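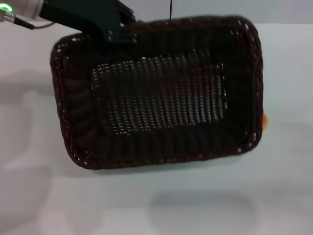

Page last changed: Aug 15, 2026

Week 4 notes: Can it do the chores yet?

Short answer, not really, but ask me again in January. I get this question from every new group, usually before I've found the light switch, so let's give it a whole session.

Start with the wicker basket. You'd grab it by the rim without thinking, and so does the arm. But a rim grip way off to one side means the basket tips -- look at how far the opening has swung around. Fine if it's empty. Now imagine it full of oranges, or your socks! Wicker is a pain in other ways too. It flexes, it's dark and shiny, and light comes through the gaps in the weave, so depth sensors can get pretty confused about where the surface is.

Compare that with the Flultomo line we talked about last week, where every bin is the same hard plastic and always sits in the same spot. Shop floors get to cheat like that. Kitchens don't (mine sure doesn't).

So when somebody tells you a machine "can tidy a table," ask:

Whose table?
How many tries out of 10?
Who put things back between tries?

I love that last one. A person resetting everything is doing a good part of the chore.

For next time, read the Uvwood handout, sections 2 and 8, and pick one chore you did this week. Write down every grip you used, even the dumb ones where you held something with your elbow. One page is plenty -- bring it on paper, please, the upload page is still broken.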